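Best way to get old candle wax off a dining table?
Posted by Kerubo Ogola in Home & Furniture

Hi everyone, I've been reading this board for ages and finally have something to ask. We had a long family dinner in March and two of the red candles dripped all down one end of my table. It's dark wood, oiled I think (it came from my aunt, who never wrote anything down), and the wax has gone into the grain. I've picked off what I could with my thumbnail. I'm nervous about using heat on it, and I also wonder if I should just cover the whole thing from now on. Thank you so much in advance!

Morven Morrison
Oh Kerubo, I feel for you, I did exactly this with a pair of beeswax tapers! Put some ice cubes in a sandwich bag and hold it on the drips for a few minutes, wiping up any water as you go. Then ease the wax off with an old plastic card, going along the grain. For what's left, lay down a couple of plain paper towels and warm them with a hair dryer on low, dabbing as the wax softens. Go slowly, and put the kettle on, because you'll be there a while.

If there's a pink shadow afterward, a little mineral spirits on a soft rag usually lifts it. Try it on the underside first, please! Then oil that end again and leave it overnight.

As for covering it, I'd say yes for candle nights, but you don't have to hide all that lovely wood. A big plain mat over the part you use is plenty.
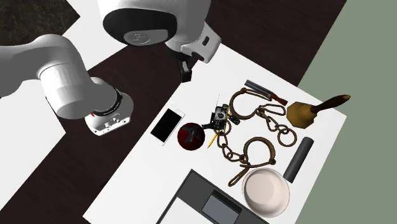

White mat on a dark wood table, with some of the wood left showing.

I like a pale one myself, it goes with every plate I own. Lift it now and then so the wood underneath gets some air and light, or you'll end up with a patch of a different color.

Alistair Farquharson
Iron and brown paper. Works every time.

Ailsa Chisholm
Please be careful with the iron, Alistair! I left a cloudy white mark on my mother's sideboard that way and it cost me $200 to have it put right. Morven's way is slower but much kinder. And Kerubo, if you do buy a mat, get one with a felt back, as some of the rubbery ones can stick to an oiled finish in warm weather.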